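Search this site Enter keywords Go

The Room Over the Bicycle Shop

In Vamthorpe, the public library closes at five. For most people this is not a problem. For parents who finish work at the Sirnel plant at half past four, it means that they can drive fast or they can stay home.

Pei-shan Lu stayed home for two years. Then she rented a room over a bicycle shop on Hsu Street, put in secondhand shelves, and opened a lending library for children who speak one language with their grandparents and another one at school. It is open on Friday evenings and all of Sunday. The books are in Chinese, Vietnamese, Portuguese and English, and there are 604 of them.

"I wanted 2,000," she told me, when I visited in August. "But the floor is old. The man from the shop came up, looked at the shelves, and asked me please to stop."

The room has one window and a carpet that was blue once. By six in the evening it was full. A boy was reading on the stairs because he liked the light there, and the adults had to step over him. Two grandmothers, who I thought were sisters, had met that same evening and were arguing about the right way to read to a baby. One said slowly. The other said loudly.

A membership costs 50 dollars for a year, and families who cannot pay it do not pay it. Lu does not keep a list of who is in which group. She keeps a list of late books, and she is strict about this list. 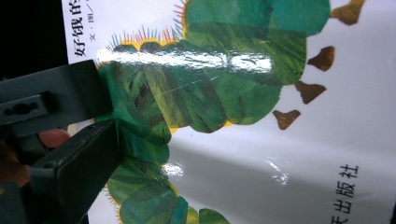
6 min read

The picture books go out the most, and they come back in the worst condition. A translated classic, such as the story of the hungry caterpillar in its Chinese edition, has a special advantage: the parents often know it already from English, so they can follow the pages even when their reading is weak. Lu says this matters more than the level of the text. Many of the mothers and fathers who come here grew up in Vamthorpe. They can speak with their own parents, but they feel shame when they must read aloud.

Cheuk-hei Tsang is one of them. He repairs boilers, and he learned to read Chinese as a child on Saturday mornings, which he hated. He now reads to his daughter every night, with a dictionary on his phone under the blanket.

"She corrects my tones," he said. "She is four. She got them from my mother, so I cannot even complain."

His first book from the library took him three evenings to prepare. He wrote the pronunciation on small pieces of paper and hid them between the pages. When he returned the book he forgot to take them out, and the next family asked if they could keep them. Now there is a shoebox of such papers near the door — some typed, some in pencil, one in purple crayon.

The question of money has not gone away. The rent was raised by 200 dollars in the spring, and Lu paid the difference herself for three months. The town of Edby, on the other side of the river, has offered her a larger room on the ground floor of its old post office, free for the first year. The floor there is concrete and could carry any number of shelves.

She has not said yes. Half of her families walk to Hsu Street, and the last bus back from Edby leaves before seven. Tsang has offered to drive people in his van, but it has only three seats and it smells of oil.

When I left, Lu was taping the spine of a book about a train. The grandmothers had moved their discussion to the landing, where the boy on the stairs asked them, in English, to be quiet.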